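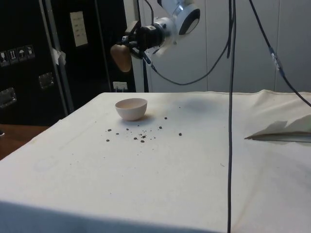 Arms on the bench: Clundonham, filling and scooping

Posted 12 Mar 2020

Quick gallery for everybody at Condgate who keeps asking what goes on over at Clundonham. Short version: Dimitrov is trying out arms for the small filling jobs, the scoop-and-tip stuff that 43 of us have done by hand for as long as the bench has been there. The project is called Elholm on the paperwork. Everyone calls it "the bench" still.

Sorry for the rush, writing this between shifts. More words than pictures this time, will fix that next time.

What's different so far. Mornings mostly. Used to be you came in, tied your apron, filled until break, filled until lunch. Now one person per shift is on setup: bowl down, scoop down, check the program, step back over the line, press go. Then you watch. Then you reset and do it again, up to 200 resets on a long day. It's easier on the wrists, no argument there. Harder on the attention. By two in the afternoon watching is more tiring than filling ever was, and a few people have asked to go back to hand work after lunch. That's allowed, put your name on the sheet by the lockers.

Spills: log them. Crumbs count, grit counts, all of it. Under the old way you just brushed it off and kept going and it never got written down anywhere. Now it gets a line in the book, with the time and which arm, before anybody touches the cloth. Some grumbling about this. But the book is how we got the slower tip speed last month, so it does get read. 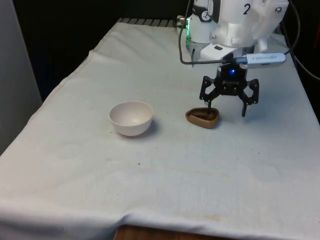 Condgate Staff Bulletin, no. 43, p. 2

Arm 2, fingers open over the bench, bowl off to one side. Blue light on the gripper, green strip on the joint. Learn those lights, they are on the sign-off card.

Arm 2 has a reputation. Day shift says it's the gentle one, evening shift says it's the slow one. Same program on both arms as far as we've been told. People talk to it. I have heard "come on, come on" from at least one grown adult who swore in July they would never go near the thing.

Who does what now:

Setup. Rotates every shift, off the board. You don't need to know programming. You do need to read the card out loud, yes even if you are alone.

Reset. Same person as setup unless the board says different.

Hand filling. Still going, still most of the volume! Anything sticky, anything that cracks, any order with mixed sizes. The arms aren't getting those this year.

Fault calls. Used to go to maintenance. Now they come to the bench lead first, then maintenance. This is the change people like least, becuase it landed on the leads with no extra time for it. Raised at the last meeting. Answer was "being looked at". Will chase.

Pay: setup shifts are the same rate as filling shifts. A lot of us think it should be a bit more, with the training and the paperwork and all. That's been raised too and it's on the list for the next round. If you have a view get it in writing, a note is fine, half a page is fine.

Jobs: no hours cut at Clundonham under Elholm. That's in the letter everyone got. Keep your copy. What the letter doesn't cover is agency cover over the summer, so if you rely on extra shifts in July ask now and ask for a real answer. 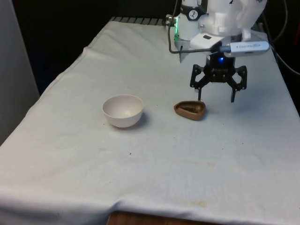 Bowl, brown dish-like piece, gripper open. Clundonham bench.

Dark chunks in the hollow there. Placing the brown piece is the fiddly part and everyone has their own way. Some set it by eye, some use a finger width off the bowl, one school of thought goes by the creases in the cloth (please don't, the cloth moves). Which way the narrow end points matters, check the card for the run you're on.

Things people have asked for at the bench, so it's written down somewhere:

A stool with a back for the watching part.
Cards in larger print.
The reset button moved to the left side, for the left handers.
Two people on setup for the first week of anybody new, instead of one and a phone number.

Stool is ordered. Cards are being redone. Button is a no for now, something about the wiring. The pairing thing depends on the rota and the leads are split on it.

Visits from Condgate: ask your lead, pairs only, flat shoes, stay behind the line untill you're waved in. Late mornings are best, the early runs are a bit stop-start. Bring questions, the setup person will be glad of the company.

More pictures when the next batch of runs is done. If you want your station in the gallery leave a note in the bulletin tray.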